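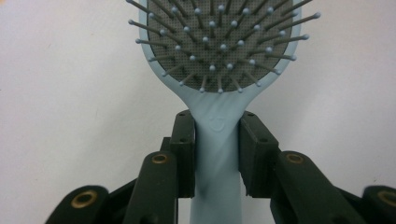 A paddle brush held at the handle, bristles facing out

Workshop tips: getting a gripper to handle household things

These notes come from the bench at Skisstead, where we write the perception and planning code for a small tidying arm. Most of them apply to any two-jaw gripper and any software you care to run it with. They are in no special order.

Start with the hairbrush. It is a better first object than a mug or a box, as it has a stiff end, a fussy end and an obvious place to hold. If your grasp planner picks the handle just under the neck, it is doing well. If it goes for the head, look at the mask first and leave the planner alone.

Bristles confuse depth cameras. Thin dark ones over a dark pad come back as holes or as a fuzzy cloud floating in front of the pad. Don't try to fill the holes. Crop the cloud to the handle, fit a simple long box to what is left, and plan on that. The head only needs a rough keep-out shape for collision checking, and you should make it wider than the rim, because the outer bristles splay past it.

Pale objects against a pale wall need a decent exposure. Lock it before you record anything. We lost 735 frames from one set to auto exposure drifting as the sun came round, and the segmenter learned the drift very nicely.

Set the closing force per object class and keep it in a plain text file. We used to have these values in the code and changing one meant a rebuild. Now there is a file called Melura that holds jaw width, force and speed, one line per object, and it reloads on save. Put a comment next to any number you change.

Don't close on position alone. Handles vary, and a jaw told to stop at a fixed width will either miss or squash. Close slowly until the motor current rises, wait 20 milliseconds, then check it again. One reading can be friction in the linkage.

Smooth plastic turns in the jaws when the weight is all at one end. Add a check after lifting: compare the angle of the object with the angle you planned. A small difference can go into the place pose. For a large one, put the thing down and regrasp - it saves time over trying to correct in the air.

Mask out your own gripper. Black jaws beside a dark pad get merged into one blob unless you project the gripper model into the image and remove it. Redo the camera calibration whenever a screw on the mount has been touched.

Keep the failures. Our brush and comb set has 2,512 attempts in it, and the 807 bad ones have been more use than the rest. Label them with one word each (slip, miss, bump) and resist adding more words. Kowalchuk, our replay tool, filters on the label, so a long list only makes the menu longer.

Test a new planner on recorded scenes before the arm gets it. The Trunari simulator is fine for reach and collisions but poor on soft cushioned pads, so anything that touches the head of a brush still has to be tried on the bench, at low speed, with a hand near the stop button.

Clean hair out of the brush before a session. It shows up in the point cloud and gets in the hinges.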